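The Long Fold: Are Machines Ready for the Housework?

Commercial dishwashers, robotic vacuums and automated floor scrubbers have been accepted into Australian homes and workplaces with little fuss. Each does one job in a space that has been arranged to suit it. The remaining chores, among them laundry, bed-making and the tidying of rooms, have proved far more resistant, and the organisations now attempting them are candid about the distance still to be covered.

Textiles are the centre of the difficulty. A plate has the same shape whether it is in the sink or the cupboard. A towel has a different shape every time it is put down, and most of its surface may be hidden inside its own folds. A machine must find a corner it cannot see, lift it without dragging everything else along, and judge where the rest of the cloth will fall.

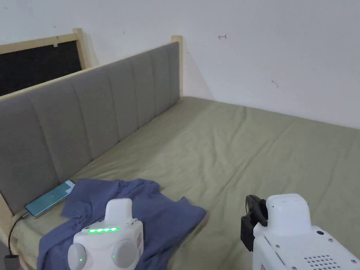 Gosow, a household automation program based in Geelong, has spent 16 months on this class of problem. Its approach begins with people. Operators carry out ordinary bedroom and laundry tasks using hand-held grippers, and the recordings are used to train control software. The reasoning is that a person working through a pair of jaws is subject to much the same limits as a robot, and will find ways around them that an engineer would be unlikely to write down.

The program's April report records 1,613 completed folding sequences, gathered in furnished rooms. Under test conditions, its software folded a single hand towel to an acceptable standard in most attempts when the towel began flat. Results fell sharply when the towel began in a heap. Fitted sheets were excluded from the trial altogether, a decision with which many householders will sympathise.
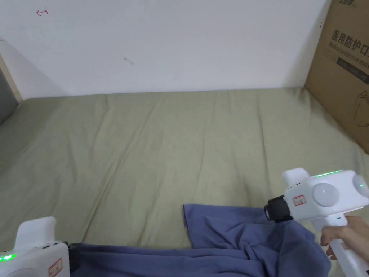
Speed is a further consideration. The report gives an average of 300 seconds for the heaped towel, from first contact to final crease. An experienced laundry attendant would expect to clear a good part of a trolley in that time. Gosow's position is that pace matters less in a private home, where a machine might work through a basket while the residents are out, than it does in a hotel or a hospital.

Commercial operators are less inclined to wait. Ekinci, which supplies linen to motels and aged care homes across regional Victoria, already uses automated ironing and folding lines for flat goods. The sheets are fed in by hand. The company reviewed three proposals for a robotic feeding station last year and accepted none of them, citing the cost of stoppages whenever a damp sheet arrived knotted around a pillowcase.

The same pattern appears on the shop floor. Warnero, a packaging firm, has automated its pallet wrapping and most of its carton erection, yet the sorting of returned dust covers and drawstring bags is still done by staff at a bench. Managers there describe soft goods as the last section of the plant where a new employee will outperform any machine on the first morning.

Much of the current research effort is therefore directed at the opening moves of a task. Taking hold of two corners and drawing the fabric taut between them makes almost everything that follows easier, for a person or a machine. It is also the step at which most recorded failures occur. Jaws close on two layers instead of one, or catch the bedding underneath, and the sequence has to be started again.

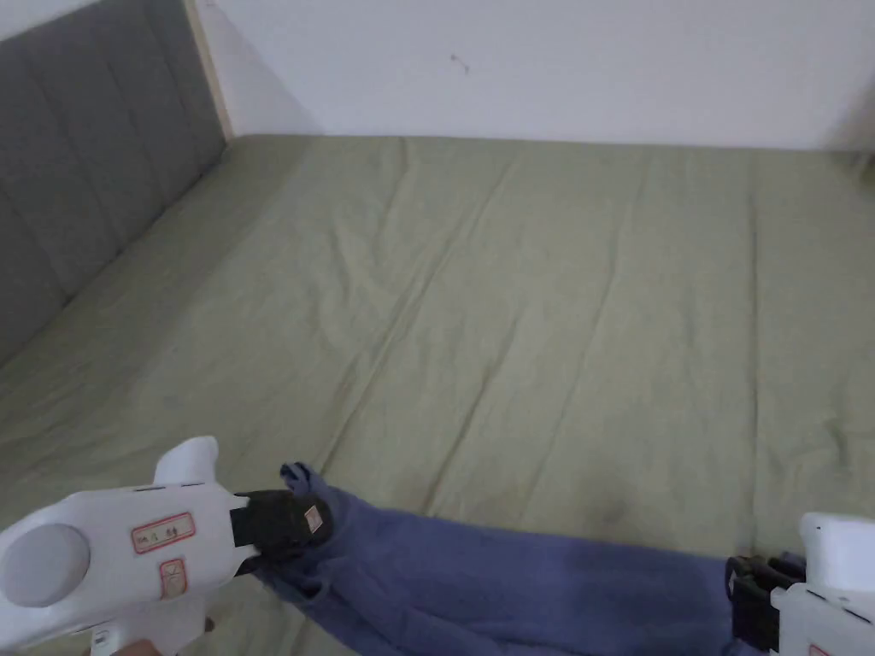 Ekivari takes a more sceptical view, arguing that two-jawed grippers are being asked to do the work of fingertips and that better sensing of touch should come before any larger collection of recordings. In its assessment, a household machine that can be trusted with a mixed basket of washing is 15 years away, and a cheaper one further off again.

Others in the field regard that estimate as too cautious. Software trained on human demonstrations has improved quickly, and methods developed for towels have carried over to tea towels and pillowcases with modest retraining. There is less agreement on garments. Sleeves, buttons and linings each introduce a fresh set of decisions, and a child's jumper turned inside out remains beyond every system examined for this article.

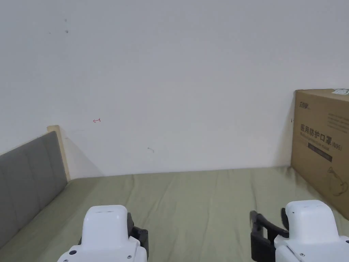 Two hand-held grippers at the bedside, with the green sheet clear between them.

Questions of safety and cost will also need attention. A machine strong enough to turn a doona may share a room with toddlers, pets or a frail resident, and existing standards for industrial equipment generally assume a fence or a trained operator. Insurers have yet to settle on how such a product should be classed. Gosow intends to begin supervised trials in occupied homes once its next round of testing is finished, starting with towels and face washers. Bed-making is listed for a later stage, with no date attached.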